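Home | Reviews | Hand Tools | Storage | Letters | Search

Pleketico bench screwdriver set, reviewed

17/06/2019
By Florian Schwaiger

I have used the Pleketico bench set since it came out, mostly on old office computers and once in a while on door hardware. It replaced a Warkent set whose case broke at the hinge. The Pleketico costs more and has fewer pieces in it, and I would buy it again, with one complaint that I will get to.

The set has one handle, 30 bits, an extension bar and a flat tin that closes with a catch. The handle is hard plastic with a rubber sleeve. It is thick enough for a loose grip and has a free-spinning cap at the back, so you can press with your palm and turn with your fingertips. After a long afternoon my hand was fine, which I could not say for the Warkent.
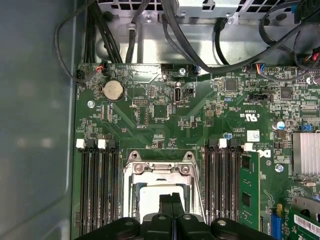 The bits are a little longer than the standard kind. That sounds minor until you have a screw down in a corner and the collar of the handle keeps hitting sheet metal. With the longer bits I use the extension bar maybe half as often. The magnet is strong enough to hold a case screw sideways. It will not hold a long wood screw, and the leaflet doesn't claim it will.

Tip fit is good. The number 2 Phillips sits tight in every case screw I have tried it on. I leaned on it hard with a seized screw in a door plate and the tip did not twist or chip. The small hex bits are softer than I would like, and one has started to round at the corners.

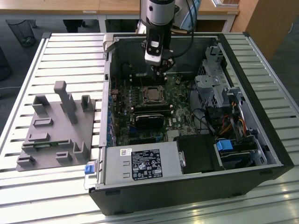
The tin

My complaint is the tin. The bits stand in a foam block, and the sizes are printed on a paper strip glued along the front. The strip started to lift in the first month. Kai Steinbach has the same set and his strip came off completely, so he wrote the sizes on the foam with a marker. The foam itself holds up well, and nothing falls out when the tin is tipped over.

The tin is also slightly too shallow for the handle. You have to lay it in with the cap pointing left or the lid won't catch.

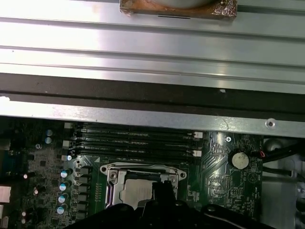 Spare parts are easy to get. Single bits are sold separately, and I ordered a hex bit to replace the rounded one. It arrived in a plain envelope with no size marked on it, so order one at a time if you can't tell them apart by eye.

Compared with the Plattner

The Plattner set is the other one people ask me about. It has a ratchet, and for furniture I would pick it. For computers I prefer a plain handle. The ratchet has some play before it bites, and with small screws I want to feel the thread start. The Plattner tin is better, with stamped sizes and room for the handle either way around.

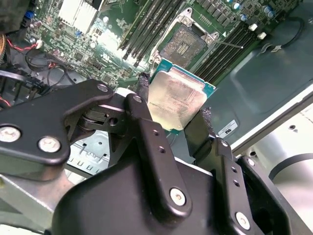
Processor and empty socket in an open computer case.

Neither set includes tweezers or a pry tool. If you work on computers you will want both, and cheap ones are fine.

Good: handle, longer bits, Phillips tips, spares.
Bad: paper size strip, shallow tin, soft small hex bits.

Next review, in July: Stornergate parts trays.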